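We use cookies to keep this site running. Accept / Manage settings

The Drawer

Kulap Kamolrat listed the drawer last. The shed inventory had a line for everything else: 53 entries, each with a location, a condition and a name. The Fairclough mower was entry 12, condition poor, assigned to Terence.

She set the plate on the drawer floor and noted it as follows. Oval. Off-white. Function unknown. She had checked the parts sheet for the Trirkar cabinet, which ran to 171 items, and found no oval piece.

Terence Garside read the line over her shoulder.

"It covered the keyhole," he said.

"The cabinet has no keyhole."

"The one before it did." 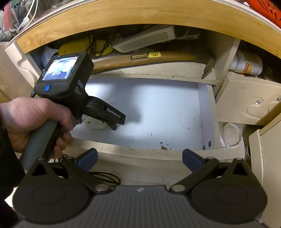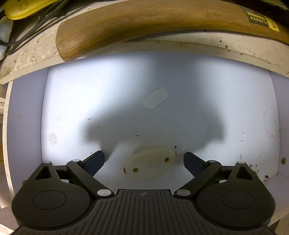 She changed "unknown" to "keyhole cover, previous cabinet." The form then required a current use. She wrote "none." The form also required a name. Their father's had been on the earlier sheet, and she had spent March removing it, line by line.

"Put me down," Terence said.

She typed his name, saved the file and asked him for the broom.

© 2022 Plustside Stories | Contact | Back to top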